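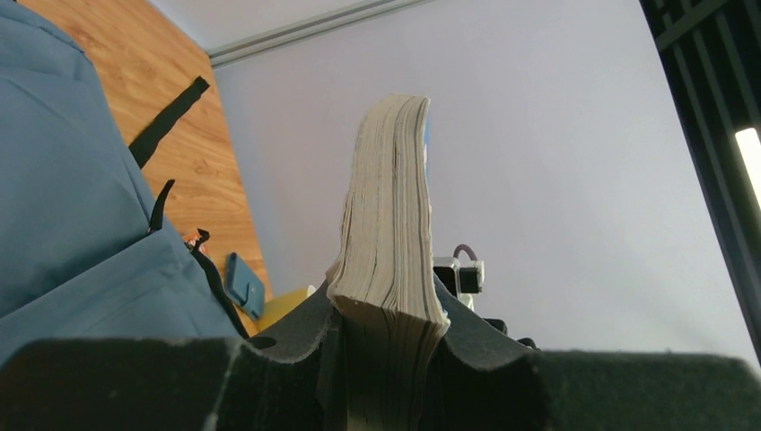
Palma Reading Room
Minutes of the October book and shelving meeting
Start: 6:35 p.m. Back table. Quorum met.

1. Minutes of the last meeting
Approved with one correction. The line saying the new shelving plan was "well received" was changed to "received." The member who asked for the change said she had been in the room and did not recall it going well.

2. Worn paperbacks
The main item. The shelf check lists 2,934 books, of which 214 are marked as worn. Most of the worn ones are thick paperbacks. The usual trouble is gray dirt along the page edges and pages that spread out at the top once the book has been read a few times.

The chair asked what "worn" means on the list. The answer was that it was left to whoever was checking that shelf. Two members felt this made the figure close to useless. One pointed out that a long novel with dirty edges can still be read from start to finish, and that readers have not complained about dirty edges, only about missing pages. The list does not say which books have missing pages.

Agreed: the 214 will be looked at again and split into "dirty" and "damaged." No book leaves the shelf before that is done.

3. Cleaning the page edges
A quote from Lestora was read out. They offer to clean and press 100 paperbacks as a first batch. The letter says the books will come back "refreshed." Asked what that means, the member who got the quote said she had asked the same thing and was sent the same letter again.

It was suggested that we try it ourselves first: hold the book shut tight, wipe along the edge with a dry sponge, work from the spine outward, stop if the paper starts to fuzz. Another member has done this at home and said it takes off loose dust and does very little for old gray streaks. She would not want anyone promised more than that.

Motion to accept the Lestora quote: failed.
Motion to try the dry sponge on a few thick paperbacks and bring them next time, with a few left alone to compare: passed. The comparison books were added at the request of the member who doubts the sponge.

4. Bookends and upright storage
The Nelimix bookends were discussed again. They were bought to keep tall paperbacks from leaning. The view from the fiction side is that the books now lean against the bookends. The view from the front desk is that this is what bookends are for.

It was noted that a soft book packed tight at the bottom with nothing beside it higher up will still bend over at the top. Laying the thickest ones flat was raised. Objection: flat stacks hide the lower titles and people pull from the bottom. No vote. One shelf will be tried flat until the next meeting.

5. Bags and straps near the shelves
Bags left beside the low shelves keep snagging on things when they are picked up. A sign was proposed. The chair asked whether anyone had ever read the last sign. Left open. Hooks by the door to be priced.

6. Money
The book fund stands at $137. The Sevano shelf labels are not yet paid for and will come out of this. It was asked why labels were ordered before the shelving plan was settled. No answer was recorded.

7. Other business
Request for a second copy of the seed catalog: declined.

To do before next meeting
Re-sort the worn list: fiction side
Sponge trial, with untreated copies: back table group
Price for hooks: front desk
Ask Sevano if unopened labels can be returned: chair

Closed at 8:10 p.m.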